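Section 9. When the Gripper Loses the Part or Does Not Let Go

This section is for the Warrier hand-held gripper and also for the Warrier arm-mounted gripper, because the finger links are the same in both. Read it completely one time before you take a tool in your hand. The section was revised by Anahera Baxter on 23 Jun 2019, after the stopped trials at the Dirnthorpe workshop.

9.1 What happened at Dirnthorpe

In January the workshop had the same fault again and again during the work with soft blocks. The operator closed the fingers, the part was held well, and then during the lift the part turned between the pads and fell. In other cases the fingers stayed closed when the trigger was released. One operator tried to pull the part out by hand, and the fingers opened suddenly and pinched the thumb. The injury was small, but with a stiffer spring it would be worse.

We first believed that the pads were worn. New pads were installed and the fault came back after 55 cycles. Then we found that one pivot on the left finger was moving with much friction. The left pad arrived later than the right pad, so the part was pushed to the side before it was clamped. The stiff pivot was also the cause of the fingers staying closed.

Please do not change the pads as the first step. It costs time and it hides the real fault for a short while.

9.2 Before you start

CAUTION: The fingers can move without warning when a stiff pivot becomes free. Keep your fingers out of the space between the pads at all times, also when the tool is switched off.

CAUTION: If an arm-mounted gripper is working on the same table, stop it first with the red stop button on the Skalteo control box. Pause in the software is not enough. After a pause the arm can continue when another person presses Resume.

You need:

Hex key from the tool bag
Wooden stick or plastic rod, for pushing parts out
Dry cloth without loose fibers
Light oil (only the type that comes with the tool)
Test block, soft type
The fault log of your table

9.3 Removing a part that is stuck

1. Stop all arms at the table. Wait until the lamp on the control box is steady.

2. Hold the gripper by the handle with the pads pointing away from you. Do not point them to your face to see better.

3. Release the trigger completely. Wait four seconds. Sometimes the fingers open slowly and the work is finished.

4. If they do not open, disconnect the cable at the back of the handle. The motor now has no power, but the spring still has force.

5. Put the tool down on its side on the table. Place the stick against the part and push it out in the direction away from the handle. Push slowly.

6. If the part does not move, do not use more force. Loosen the pad screw on the right finger by one turn and try again.

7. When the part is out, look at it. Marks on one side only are a sign that the two pads did not arrive together. Write this in the log.

Note: A soft part can be damaged inside even when the outside looks good. Do not use it again for measured trials.

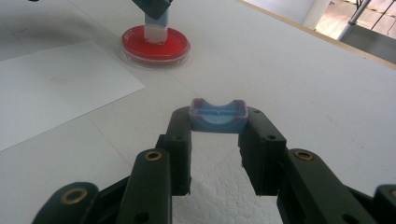 9.4 Checking the pivots

The pivots have brass bushings. They must turn freely with no side play. Check both fingers, also when only one finger seems to be bad.

1. Keep the cable disconnected.

2. With the wooden stick, move the left finger slowly from open to closed and back. The movement must feel the same over the complete path. A small "step" in the movement is already a fault.

3. Do the same with the right finger. Compare them.

4. Look at each bushing from the front. The ring must sit flat in the link. If a ring stands out on one side, it was pressed in at an angle and the link must be replaced. Do not hammer it back.

5. Wipe each pivot with the dry cloth. Dust from foam and from silicone collects at this place and makes a gray paste together with the oil.

6. Put one small drop of oil on each pivot and move the finger several times. Wipe away all the oil that comes out. Oil on the pads is also a cause for lost parts.

7. If the step is still there, loosen the pivot screw by a quarter turn. At Dirnthorpe this screw was tightened too strongly during assembly, and this was the complete reason of the fault.

Note: The smaller screw holes in the links, which have no brass ring, are not pivots. Do not put oil in them.

9.5 Test before going back to work

1. Connect the cable. Keep the other hand away from the pads.

2. Close the fingers with nothing between them. Both pads must arrive at the middle at the same moment. If you are not sure, ask a second person to look from the side.

3. Close on the test block and lift it a little over the table. Hold it there for nine seconds. The block must not turn or slide.

4. Release. The fingers must open at once and the block must come free by its own weight.

5. Repeat with the block placed a little to the left, and then a little to the right. A good gripper brings the block to the middle without tilting it.

6. When all is good, start the long test in the Plundon software. It counts 400 cycles and takes around one hour. Someone must stay at the table during this time.

CAUTION: Do not leave parts, paper or tools in the path of the arm during the long test. If something must stay on the table, keep it outside the marked reach.

9.6 If the fault comes back

Part turns during the lift: repeat 9.4, steps 2 and 3. If the pivots are good, check if there is oil on the pads. Only after this, replace the pads, always both together.

Fingers stay closed: loosen the pivot screw as in 9.4, step 7. If this does not help, the spring is out of its seat. Do not open the handle. Send the tool back.

Fingers open during the lift: the cable has a bad contact. Replace the cable. A cable that was repaired with tape must not be used.

Noise when closing, but the grip is good: continue to work, write it in the log, and check the pivots at the end of the day.

A tool that fails the test in 9.5 two times must be taken out of service. Put the yellow label on the handle, write the date and the name of the last operator, and lay it in the return box. Please do not put it back on the hook with the good tools. In January one bad tool was put back like this and was used again by the next shift.

9.7 What to write in the log

Write the serial number of the tool, the kind of part, and the step of this section where the fault was found. Write also which finger it was. Left and right are always seen from the handle, with the pads pointing away from you. Many entries in the old log say only "gripper bad", and with this we could not find the fault for several weeks.

If a person was hurt, also very lightly, fill in the safety form on the same day and inform the responsible person for your table. The tool stays out of service until the form is signed.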